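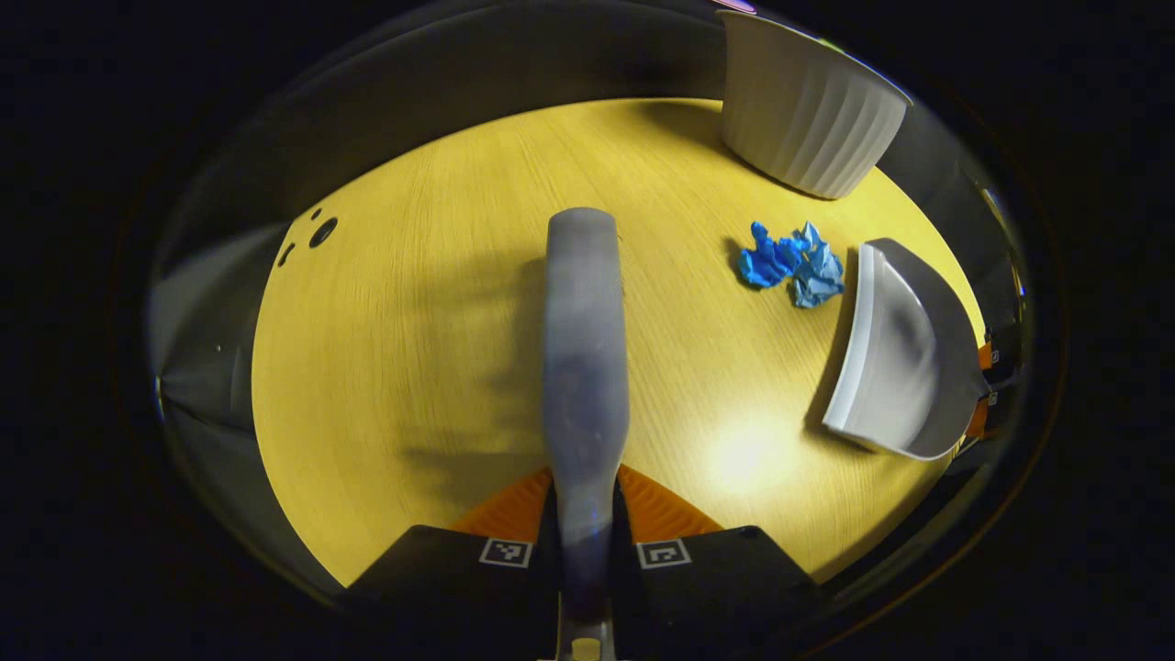 The gripper's own view of the round table, with the bowl, the scoop and the crumpled blue thing waiting to be cleared.

Stuvilico table clearing: your questions

I get a lot of the same emails since I put the Stuvilico results up, so I've collected my answers on one page. Keep writing, though, I love getting them!

What is the project, in one breath?
I wanted to know if a policy trained only on hand-held gripper demos could learn to tidy a small table, and whether it matters which object the person goes for first. (It does, a lot more than I expected.)

So no robot arm during the demos?
Nope. You hold the gripper, do the job with your own arm, and the wrist view plus the finger opening get recorded. The arm only comes in at test time, with the same fingers and the same lens.

How many demos did you use?
I collected 400 and kept 343. The ones I threw out were mostly tracking dropouts, plus a handful where I bumped the table and kept going like nothing had happened.

Why is the view so round and dark at the corners?
It's a very wide lens. I tried cropping the black away and the policy got worse at finding things near the rim of the table, so now I feed it the full view, corners and all.

What are the little black-and-white squares on the gripper?
Markers. There's one on each side of the finger, and I use them to work out how far open the gripper is. Cheap and cheerful, and they've been solid as long as I keep them clean.

What did you find about the order?
If I always went for the bowl first, the policy learned "bowl, then whatever" and got lost when the bowl was missing. With the order shuffled between demos, it finished 9 test layouts. With the fixed order it managed 7, on the same set. That's a small test and I wouldn't bet the house on it, but the way the fixed-order runs failed was really consistent: the arm hovered where the bowl used to be.

Which object is the hardest?
Crumpled soft stuff, hands down. A ribbed bowl has a rim you can pinch. A wad of something blue has a new shape every single time, and the policy likes to close a little too high and come up with nothing.

Does lighting matter?
Yes! Warm light turns the wood quite yellow, and a policy trained only under that got confused under the cool ceiling lights. Mixing both in training fixed most of it.

Is this the same as the Vestatix method?
Close cousin. I borrowed their way of chunking actions and left out the language part. My task is always "clear the table," so I didn't need it.

Can I get the data?
I'm hoping to post it in October, once I've finished cleaning up the labels. The training code is already on the downloads page.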